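Home | Reviews | Buying Guides | Workshop | Forum | Subscribe

Sornex two-arm bench kit: what your money goes on after the arms

15 May 2018

218 shares | 3 comments

The quote from Sornex fits on a single page, and I have come to regard that page as a work of light fiction. It lists two arms, two base plates, two wrist cameras and the cabling. It doesn't list a table, or walls, or the spare motor you will be wanting by January.

I was asked to look at the kit by a small grocery wholesaler thinking about automating some shelf work. They had a figure in mind. I won't print it, out of kindness, but it was the figure you reach by doubling the price of one arm and feeling pleased with yourself.

Start with the good news. The arms are well made for the price, the joints have very little slop in them, and the grippers will hold a soft packet without turning the contents to crumbs. Setup took me almost 10 hours, including the one I spent looking for a screw I'd already put in. The manual is 62 pages long and five of those are useful. They are not consecutive.

Now the budget. My extras came to $778, and I'm not an extravagant man. Table, panels for the enclosure, a shelf unit, a decent power supply, and cable clips, which I bought and then didn't use nearly enough of. I also priced the Zornberg mounting frame, a lovely object that costs more than my first car and does the job of a few bolts.

Then there's stock. If you want to know whether a robot can handle groceries, you have to buy groceries, and bags are the expensive lesson. A box is the same shape every time you look at it. A bag of pasta has moods. Put down a line for packets you'll wreck, and buy the sort of thing you really sell, because a kit that's brilliant with boxes tells you very little about a slippery bag hanging off a shelf.
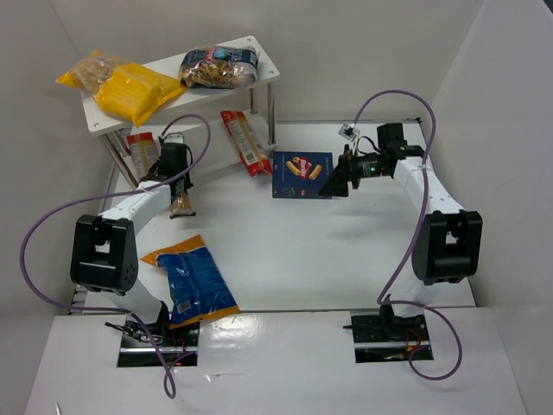

Cable management is where I'd knock off a mark. The camera leads are generous to a fault, and the thin wiring around the bases has a habit of spreading out like it's paying rent. Allow for sleeving, and allow an afternoon to fit it.

I'd also plan on a second person for the first fortnight. Efraín Usuga lent me a hand with calibration and paid for himself several times over, mostly by reading the error codes aloud in a calm voice.

Should you buy it? For a trial bench, yes, provided you've written the second page of the quote yourself. For a working warehouse, keep your wallet shut and ask Sornex about service contracts. I did, and was sent a brochure.

Comments (3)

brimthorpe_bev
We got the single-arm version at Brimthorpe and the extras still cost more than I'd been told. Did you get charged separately for the camera brackets? We did.

Muñoz
Zornberg frame owner here. It is a lovely object. I have no further defence.

tinshed
What size table did you end up with? Mine's too shallow and I'm about to buy another one.

Share | Print | Back to Reviews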